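Wednesday visit to Kostby — notes from the open day

Quick one this month, we're short on space and I'm typing this with a sandwich in the other hand. A few of us took the bus out to Kostby on Wednesday for the open day at Merell, the home-robot people. Doors at two, coffee, badges, the usual. Then straight upstairs.

No stage. No curtain, no music. They've set up a run of ordinary rooms on the upper floor and that's where the work gets done — bedrooms, a kitchen, a hallway with a door that sticks. You stand behind a strip of tape and watch. Small groups, so there was some waiting around. Bring a chair if you have a bad back, I'm serious.

The job in the bedroom was clothes. Take a garment on its hanger, get it over to the rack, hang it up, leave the rest of the rack alone. Sounds like nothing. Anybody who's tried to explain to a six-year-old how a hanger works will know better. 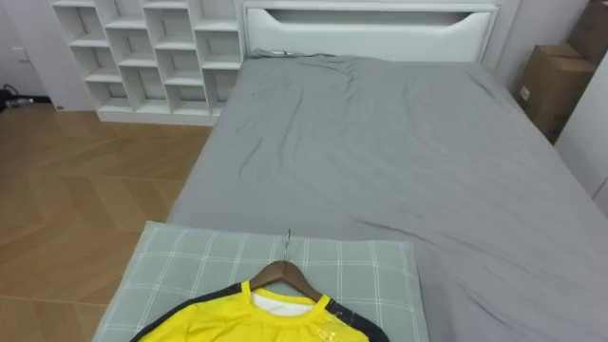
The software behind it all is called Zostix, version 2 now, and most of the talk was about that. Short version as I understood it: people show the task first, over and over, with cameras running, and the system learns from the recordings. So far they have 2,347 recordings for hanging clothes alone. My hand went up at that point. Why so many? Answer was that clothes never lie the same way twice. A mug is a mug. A shirt is a different shape every time you put it down, and a sleeve can end up underneath, or inside out, or wrapped round the hook.

Shiny stuff is a pain too, apparently. Anything that throws the light back makes it harder for the cameras to judge where an edge is. Chrome, varnish, plastic wrap, window glass. They don't clear it out of the rooms though, because real homes are full of it. I liked that. A demo where everything has been painted matte black tells you very little about your own bedroom.

Other bits from my notes, in no order:

Speed. Slow. Slower than I'd hoped. The team didn't hide from it, they said careful comes first and fast comes later. Fine by me but it did test the patience of the back row.

Hooks. The hook is the hard part, more than the cloth. It has to go over the bar from the right side and the hanger has to be let go only when it's really on. If it's let go early you get a shirt on the floor. We got a long explanation of this with a coat hanger and a broom handle, best five minutes of the day.

Price. Not for sale. No date. Several people asked, several times, in several ways. Same answer.

Noise. Quieter than my fridge. Somebody asked about pets and the answer was "not yet."

There was a Q&A after the second round and I'll try to get it down before I forget it. Question about what happens when the rack is already full — good question, the bar doesn't stay empty for long in anybody's house. The thing has to find a gap, or make one, without shoving the neighbors off the end. Thick coats are worst as they swallow the space on both sides. They're working on nudging things along the rail first and then hanging, two moves where before they tried to do it in one. 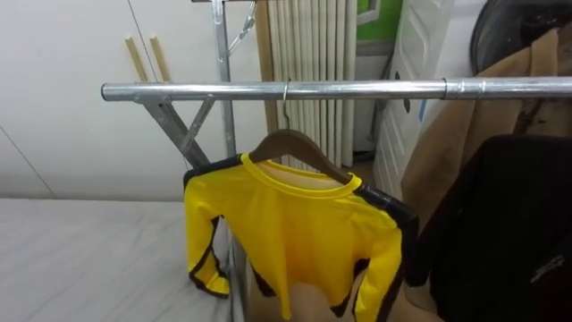
Next question was about kids' clothes, from a mom near the front. Small shoulders on a big hanger, collars that stretch, that sort of thing. Seems small sizes are useful for practice, less cloth to go wrong, but the neck opening leaves you less room. She also wanted to know if it would pick clothes up off the floor without being asked. Laughter. It's on the list.

I asked about wrinkles. Does it care? It doesn't. On the hanger and on the bar counts as done, straight or crooked. Ironing is a diffrent department and no one there would touch the subject.

Last question was the one about jobs and it got a longer answer than I can fit. Ask me at the next meeting. Part of it was about care homes, where staff lose a good chunk of the morning to laundry and would gladly hand it over. Part of it I wasn't convinced by, and I said so at the coffee table.

The Esfahani room downstairs had the hands-on table, where you could try the teaching setup yourself. The line was long and I had 20 minutes before the bus so I only got one go. Harder than it looks!! I hung a vest. It was on sideways. The person after me did three in a row and looked very pleased about it.

Turnout was 600 over the whole day according to the desk, which explains the parking. Next open day is in May, same building, and they're going to do the kitchen properly this time — dishes, drawers, the works. Sign up at the desk or through the form on their page, spots go by time slot and the morning ones fill up first. Afternoon is better anyway, the light comes in and they've had time to get thier timing sorted out.

If you want to share the bus again, put your name on the sheet by the notice board before the end of the month. Exact change please, the driver was not happy with us.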